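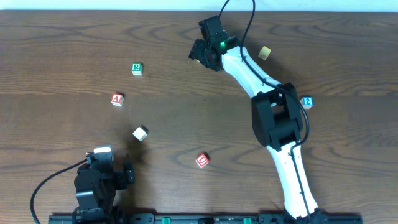

Letter blocks on the wood tabletop.

Gikent Books - Stornonport store
Shop floor and stockroom safety checklist, with comments
November walk-round, done before opening

Key: OK = fine. FIX = needs doing, name of task in comment. WATCH = fine for now, look again next month. N/A = skip.

Same form as October with the cellar section put back in. Comments are quick, typed up off the clipboard, sorry for the spelling.

FRONT DOOR AND WINDOW

Door opens fully, no drag - OK
Planed in the fall, still swings clear.

Door mat flat, edges down - FIX
Back left corner curling again. Tape is not the answer, third lot of tape. New mat, the heavy rubber-backed kind. On order from Larnau, no date yet.

Threshold strip screws tight - OK

Window display stable - WATCH
Kings and queens display is stacked too high at the left end. Pyramid of hardbacks on a cake stand looks great from the street and wobbles when a bus goes by. Took the top layer off. If it goes back up it goes back up with book stands, not balanced.

Window lights, cords and plugs - OK
One cord was run under the rug. Moved to behind the skirting. Please leave it there.

Glass, cracks or chips - OK
Small chip low on the right pane, same one as last year, hasnt grown.

Opening hours sign fixed - OK

SHELVING, GROUND FLOOR

Wall units fixed to wall - OK
Pulled on every one. Local History has a bit of play at the top bracket but holds. Snug it up next time the drill is out.

Freestanding units, locked casters - FIX
Biography unit rolled when I leaned on it. One caster lock snapped, the other one just not pushed down. Pushed down. Replacement caster on the list. Until then keep that unit with its back against the pillar and do not use it for the event layout.

Heavy books below waist height - FIX
The Tudor encyclopedia (1,178 pages, weighs like a paving slab) is on the top shelf in British History. Move to bottom. Same with the boxed atlas sets. This was on the October list too.

Shelf load, any bowing - WATCH
Military History, third shelf down. Bow is visible if you crouch. We have 556 titles in that bay and it was built for fewer. Thin out the duplicates or send some up to Tolentino, they have been asking for stock anyway.

Shelf edges, splinters, loose trim - OK
Sanded the one by the till.

Bookends not sticking out into aisle - OK

Signs and hanging banners - FIX
Medieval banner hanging from one hook. Second hook is in the ceiling, the loop on the banner tore. Needs a stitch or a safety pin. Taken down for now, rolled up behind the counter.

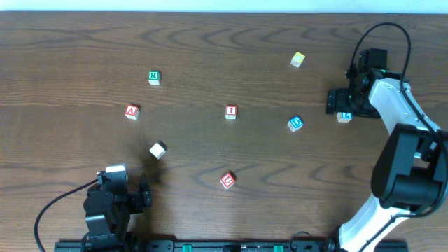
AISLES AND FLOOR

Aisles clear, full width - FIX
Two boxes of returns at the end of Ancient World, one crate by the stairs. Moved the crate. Returns boxes still there when I left, courier comes in the afternoon. Anybody with a stroller or a wheelchair can't get round that end, so if the courier is a no show they go in the back.

Floorboards level - OK
The squeaky one is just squeaky.

Rugs taped or weighted - OK

Spills, leaks, damp - WATCH
Brown ring on ceiling tile over Exploration and Empire. Dry to the touch. Drew round it in pencil so we can see if it spreads. If it does, call the landlord same day and clear the shelf under it first - phone second, books first.

Kick stools - FIX
One has lost its rubber ring at the bottom and slides when you step on it. Out of use, tagged, in stockroom. Do NOT bring it back out because the other one is in use, wait your turn.

Stepladder - OK
Feet good, hinges good, label readable. Staff only, please say so out loud if a customer starts climbing. It happened in October and he was very nice about it but still.

STAIRS AND UPSTAIRS ROOM

Handrail both sides - OK
Left rail had a loose bracket, tightned.

Stair nosing, grip strips - FIX
Second step from the top, strip peeling at the edge. Cut the loose bit off so it wont catch a heel. Needs a new strip before the talk.

Stair light - OK
Timer is short. Long enough to get up, not long enough if you stop to read the framed maps. Turned up a notch.

Chairs for talks, legs and seats - FIX
Went through the lot. One split seat, one leg with the rubber cap gone. Both folded and put aside with a note. Don't put them out for the kings and queens evening even if we're short, people can stand at the back.

Room capacity sign up - FIX
Sign has gone. Limit for upstairs is 95 and that is standing with the tables out, much less with chairs. Print a new one, laminate it, put it by the door at eye level. Last talk was close.

Fire exit route, upstairs - OK
Clear to the back stairs. Bar on the door pushes easy. Someone had hung a coat on the bar, moved it.

Projector cable - WATCH
Fine if taped down. Tape is in the drawer under the kettle. The author for the next one has slides, family trees mostly, so it will be needed.

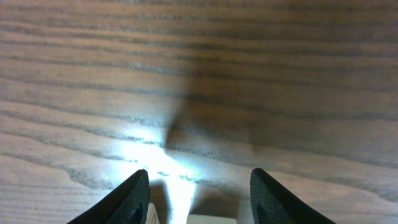 Microphone and speaker stand - OK
Stand wants the legs spread all the way. Half open and it tips.

Windows upstairs, restrictors - OK

Kettle and urn - FIX
Urn was on the edge of the side table, right where people reach across for cups. Push it to the back against the wall, cups in front to the left. Cord fine, plug fine, lid a bit loose but seats ok.

FIRE AND FIRST AID

Extinguishers in place, in date - OK
Pin and tag on each. The one by the till was hidden behind the spinner of postcards. Spinner moved. Postcards still selling, I'm told, it can live by the door.

Alarm test - OK
Done 8.40 am, before anyone in. Heard fine upstairs, faint in the cellar. See cellar.

Emergency lights - WATCH
Back stairs one was slow to come on. Came on. Try it again next month and if its still slow get the electrician.

Exit signs lit - OK

First aid kit - FIX
No small bandages left. Paper cuts. Also burn gel out of date. Everything else there. List is taped inside the lid, cross off what you take.

Accident book - OK
2 entries since last check, both minor, both written up properly with time and place. Thank you to whoever.

Assembly point known to staff - WATCH
New starter said the bus stop. It's the church gate. Tell everybody again.

STOCKROOM

Box stacks no higher than shoulder - FIX
Christmas delivery in and it's a wall. Restack lower along the back, heavy on the bottom. The big history gift sets are the worst, slippery cartons, they slide off each other. Put a sheet of cardboard between.

Box cutters closed and put away - FIX
One open on the packing bench. Closed it. Hook is on the wall for a reason.

Hand truck, tires and handle - OK
Pump is in the cellar if they go soft.

Packing bench light - OK

Route to back door clear - OK
Just about. Bike needs to be on the other side.

CELLAR

Steps dry, light works - OK

Head height warning tape - FIX
Faded to nothing. Found out the usual way.

Dehumidifier running, tank emptied - OK
Emptied it. Was nearly full. Once a day in November please, put it on the closing list.

Second-hand stock off the floor - FIX
Box of old school history readers sitting straight on the concrete. Lifted onto pallet. Bottom row has a bit of a wavy page, probably sellable at half price. Check the rest before pricing.

Alarm audible - WATCH
Hard to hear with dehumidifier going. Ask alarm company for a price on a second sounder. 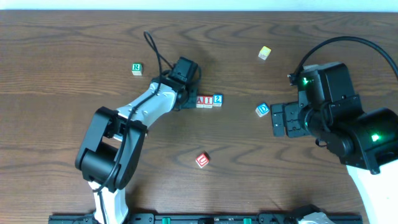 Toy letter blocks, table with wavy dark grain.

TO DO BEFORE THE TALK
Grip strip on stairs
Capacity sign
Urn moved back
Banner loop stitched
Big Tudor book down off the top shelf (please)

TO DO BY END OF MONTH
Caster for Biography
Door mat, chase Larnau
Bandages, burn gel
Tape for cellar beam
Thin out Military History, box for Tolentino

Copy in the blue folder, copy pinned by the staff sink. If you do one, intial it on the pinned copy so I don't go and do it again.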